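Acta de la reunión ordinaria de la comunidad de regantes Hajdu, 11 de septiembre de 2021

**Lugar:** local social, planta baja
**Asistencia:** 69 comuneros presentes o representados, de un total de 108. Hay quórum en segunda convocatoria.

## 1. Acta anterior

Se lee el acta de la reunión anterior. Se corrige una errata en el punto de tarifas, donde decía «parcela» y debía decir «hectárea», y se aprueba sin votos en contra.

## 2. Estado de la acequia principal

La presidencia informa de la limpieza hecha en agosto entre la toma y el partidor de Undby. Se retiraron cañas y lodo, y quedó sin tocar el último tramo por falta de acceso para la máquina – el camino sigue cortado por el desprendimiento del talud. El ayuntamiento no ha contestado al escrito.

Varios comuneros de la zona baja se quejan de que el agua les llega tarde y con poca fuerza. Se comprueba el cuaderno de turnos y se ve que dos riegos se solaparon. La secretaría enviará de nuevo el cuadro de turnos a todos los afectados. 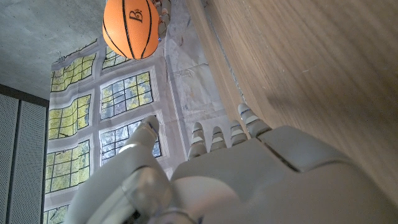 Se discute si conviene revestir el tramo de Undby o seguir con reparaciones sueltas. No hay acuerdo. Se decide pedir presupuesto a Orkis y a otra empresa antes de votar nada, con partida separada para las compuertas.

## 3. Cuentas

Se presenta el estado de cuentas. El saldo a día de hoy es de 2203 euros, una vez pagada la limpieza. Quedan 4 recibos pendientes de cobro, todos de la campaña pasada. Se acuerda mandar un aviso por carta certificada y, si no hay respuesta, aplicar el recargo previsto en las ordenanzas.

Un comunero pregunta por qué el seguro ha subido. Se contesta que la póliza incluye ahora la caseta de bombeo, y que la factura está a disposición de quien quiera verla.

## 4. Caseta de Vumbridge

La cerradura sigue rota. Se aprueba cambiarla y hacer tres copias de la llave: presidencia, secretaría y guarda. La gotera del tejado se deja para después de las lluvias – salvo que afecte al cuadro eléctrico, en cuyo caso se avisará al electricista sin esperar a otra reunión.

## 5. Ruegos y preguntas

- Se pide que las convocatorias se envíen también por correo electrónico. Se acepta.
- Se recuerda que está prohibido dejar tablas en los partidores al terminar el turno.
- Se pregunta por la poda de los chopos del margen izquierdo. Pendiente de permiso.

Sin más asuntos, se levanta la sesión. La próxima reunión se convocará cuando estén los dos presupuestos.

La secretaría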